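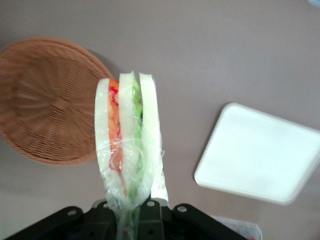
Prurora packing room, Ledesma site
Progress report to Arkness, 21/07/2021
Prepared by Nestor Pangilinan

The second robot arm has been working on the sandwich line since January. Both arms now pick up wrapped sandwiches and set them down for boxing, 400 in a normal shift. Filling and wrapping are still done by hand.

Staffing. No jobs have been lost. Of the 5 people who used to box, 3 have moved to filling and labelling, and the other 2 look after the arms. They clear stoppages, wipe down the grippers and keep the fault log. Both have had their pay grade reviewed and are waiting for a decision from Jemanberg.

Comments from the team. Fewer sore wrists are being reported. Several people find the work lonelier, as the arms stand where the boxing bench was and there is less talk across the room. We have moved the labelling table closer to the wrapping end.

Problems. The twist of the wrap varies from one person to the next, and a thick one can slip in the grip. Wrappers have asked for a say in how it should be done, and a trial is planned.

Spending is within the grant. The training money for the late shift has not yet been used.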